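4.3 Finger wechseln und Greifer wieder einrichten

Die Finger am Pesto sind Verschleißteile, auch wenn man es ihnen lange nicht ansieht. Ich tausche sie immer paarweise, denn ein neuer neben einem alten steht bei mir nie sauber parallel. Gedruckt habe ich meine nach der Vorlage von Provton, die aus dem August passt ohne Nacharbeit.

1. Greifer ausschalten und ablegen, Montageplatte nach unten. Bitte nicht am Lochrahmen einspannen, den habe ich mir so schon einmal verbogen!

2. Alte Finger lösen und abziehen. Wenn sie klemmen: leicht hin und her wackeln, kein Schraubendreher dazwischen.

3. Führung mit einem trockenen Pinsel ausbürsten. Die schwarze Platte sammelt Staub wie verrückt, da darf der Pinsel gleich mit drüber.

4. Neue Finger einsetzen, Schrauben erst nur anlegen. Dann den Greifer von Hand zufahren, ausrichten und festziehen.

5. Einschalten und 10 Mal langsam öffnen und schließen. Schleift etwas, zurück zu Schritt 4.

6. In der Trasongate-Software das Profil 804 laden und den Nullpunkt neu setzen. (Vergesse ich selbst gern, und dann wundere ich mich über krumme Öffnungsweiten.)

Hinweis: Den QR-Aufkleber unten auf der Platte nicht mit Alkohol abwischen.

Vorsicht: Beim ersten Durchgang am Bett nur weiche Sachen greifen, also Decke oder Kissen, und die freie Hand von den Fingern weglassen. Ich mache meistens bis zu 12 Griffe, bevor ich der Einstellung traue.

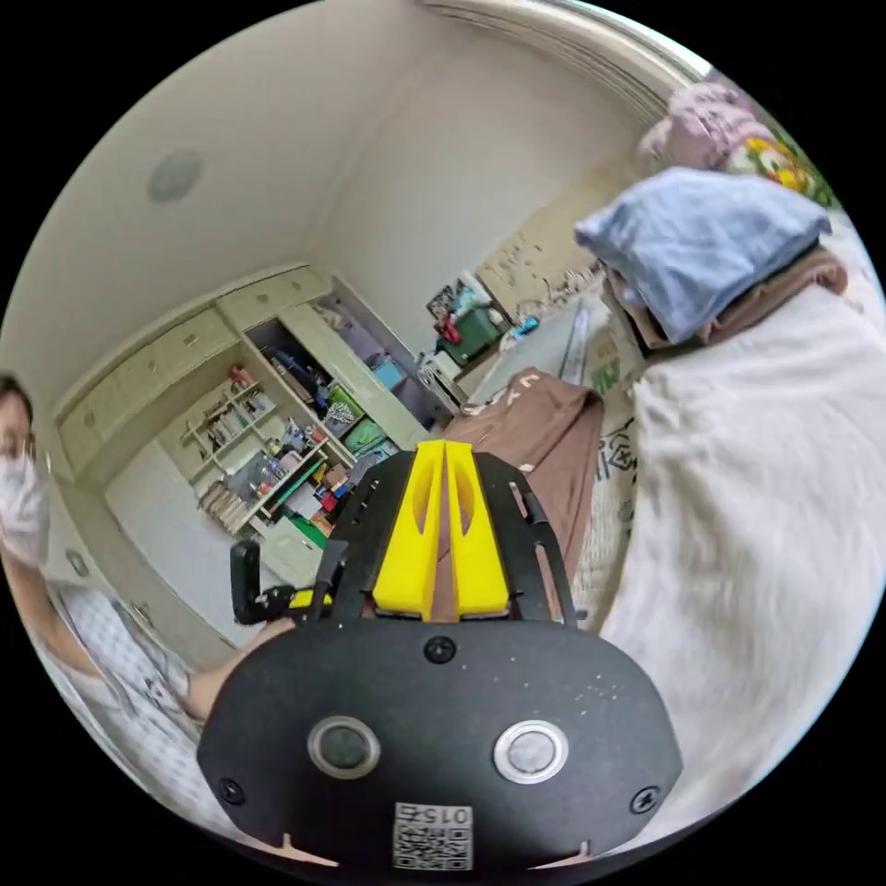 Greifer mit gelbem Fingerpaar am Bett, Blick von hinten über die Montageplatte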